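Ornilari Base Coat and Nirnano Quick Top Coat
Reviewed by Donal Hegarty, 2025-05-11

Both bottles were bought in April and used on the same hand for the whole test, with my usual Egan pair on the other. The colour on all ten nails was Priltby's dark plum creme, two coats.

The Ornilari base is thin and slightly milky. It levels well and was touch dry in 3 minutes on bare nail. The brush is narrow, so a thumbnail takes four strokes. No staining showed on removal, which the Egan base cannot claim under this plum.

The Nirnano top coat is thicker. Apply it while the colour is still tacky and it pulls at the free edge; wait 12 minutes and shrinkage is slight. Surface dry is quick. Full hardness is slower than the label suggests – I could still mark it with a fingernail after about 30 minutes. Gloss is high and holds to day four.

Tip wear began on day five, index finger first. The Egan hand chipped on day three. The last third of the Nirnano bottle had turned stringy by the end, and 2 drops of thinner put it right.

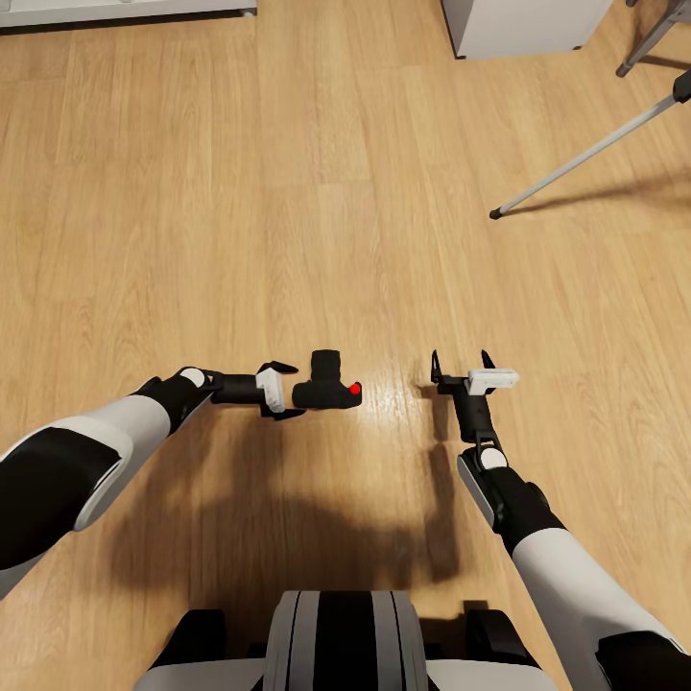 Filed under: Base and top coats

Verdict: buy the base, and buy the top coat only if you will keep thinner to hand. Neither smells stronger than average. Removal took one acetone pad per hand, with no peeling of the nail plate. I have not tried either over glitter or with a gel colour.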